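Chapter 6
Storing Discs and Their Cases

Optical discs are still held in large numbers by libraries, schools and households. This chapter deals with sorting, labelling and shelving them. It follows the practice of the Busska lending library, which holds 542 films and 147 music albums.

6.1 Two kinds of case

Most collections contain 2 main kinds of case. The jewel case is made of clear, brittle plastic and shows a dark spine strip beside the cover. The Blu-ray case is usually blue and flexes a little when opened.
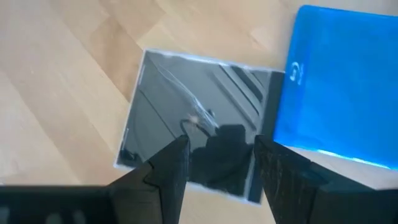 The two should be shelved separately. Jewel cases scratch easily and crack at the hinge, so they are stood upright in shallow drawers. Blu-ray cases can go on an ordinary bookshelf.

6.2 Sorting

Lay the cases flat on a clear stretch of bench before grouping them by colour and size.

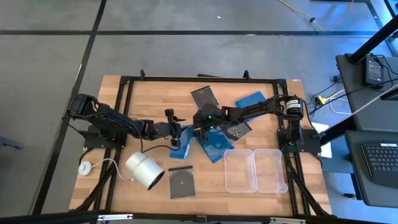
Once grouped, each case is opened and the disc checked against its cover. Cracked cases go in the repair tray. Labelling is covered in section 6.3.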